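Prultamis Standing Gifts

Regular giving software for small charities and clubs

Suppliers in this field promise a lot, and we have bought enough of their products ourselves to be wary of the word "effortless". So this page sticks to what Standing Gifts does, what it costs and where it falls short.

Standing Gifts collects monthly or yearly donations by card or direct debit and keeps a record of each one. A supporter picks an amount, picks a collection day and gets a receipt by email. You get a list of who has paid, who hasn't and whose card is about to run out. It sits on top of whatever website you have already. You paste in a link, or a short piece of code if you want the form on your own page.

Will it bring in more money? We don't know. Most of the figures quoted for that sort of thing come from people selling the software, and we'd treat ours with the same suspicion if we had any. What it should do is cut down the hours spent matching bank lines to names.

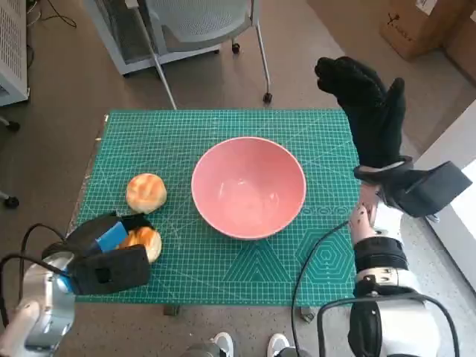
Two round buns and a pink bowl on a green cutting mat.

What you get

Donation form with your own wording and logo
Automatic receipts
A second attempt at failed payments after 3 days, then one more if you switch it on
Gift Aid declarations stored against each supporter
Export to spreadsheet, all fields, at any time
Up to 20 separate funds per account

Supporters can pause, change or stop a gift from their own page without ringing you. Some charities ask us to hide the stop button. We won't, and we doubt it would save many gifts if we did.

What it doesn't do

There is no event ticketing, no raffle and no shop. The reports are plain: totals by month and by fund, with no charts. Direct debits set up with another supplier can be moved across, but the move depends on the old supplier's help and can drag on — ask them first, before you sign anything with us. It links to Stesel and Gál for accounts. The Gál link only sends totals, so individual gifts still have to be brought in by hand.

Price

£13 a month, plus the card or bank charges, which are set by the payment company and shown before you confirm. No joining fee. You can leave at the end of any month and take your data with you.

"Free" plans elsewhere usually add a suggested tip to the donor's total. Check the form as a donor would before you choose one.

Set-up

Allow 2 weeks, mostly for the bank checks. Set-up questions go to Bence Borbély at our Grarkbridge office, mornings only.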